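The Case for Keeping Technical Evening Classes in Town

Every few years the same proposal returns to the regional education board. Evening classes in the trades, it is said, should be moved out of the town centers and gathered at one large campus where space is cheap and equipment can be shared. The proposal now before the board would close the Prestari evening school and transfer its courses to the Flernov site. It deserves a careful answer, and in our view that answer should be a refusal.

The financial argument is easily stated. One building costs less to heat and insure than two. The board's paper makes this point at length and makes it fairly. What the paper treats in a single paragraph is the question of who attends. Evening students are employed adults. Many finish work at five or six, eat quickly, and reach the classroom on foot or by a single bus. The Flernov site lies 24 miles away, and the last bus back leaves before the final class ends.

Octavio Arancibia, who taught electrical maintenance at Prestari for ten years, wrote to the board in June that his steadiest students were those who lived nearest. A person who misses two classes in a row, he observed, seldom returns for the third. His letter was acknowledged but does not appear in the paper.
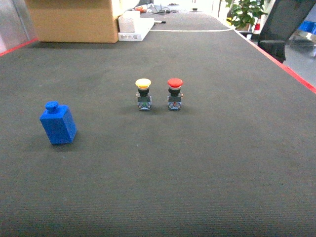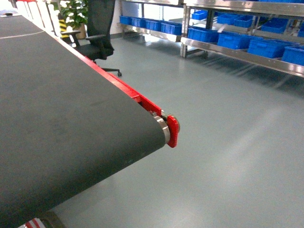
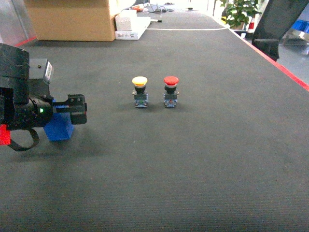
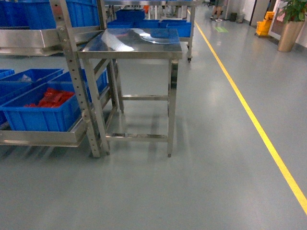
Would a daily shuttle between the two towns solve the problem?
It would help those who can leave work early, but it would add almost two hours to the evening of everyone else, and the board has set aside no money to run it.

Supporters of the move also point to quality. A larger campus can buy better machines and attract specialist teachers. There is some truth in this, and advanced courses may well belong at Flernov. The introductory courses are a different matter. A student learning to read a wiring diagram needs a bench, a patient teacher and a place to ask questions after class. Tsung-han Kan, who represents the smaller employers on the board, has suggested dividing the program along these lines, with a Saturday session at the larger campus for those who wish to continue. The suggestion is sound and should be costed before any vote is taken.

The board should also publish its enrollment estimates. The paper assumes that every current student will follow the courses to the new site, an assumption for which it offers no evidence. If a third of them do not, the promised saving per student disappears, and local employers lose the people they had hoped to promote. We ask that the vote be postponed until these figures are available and the students themselves have been heard.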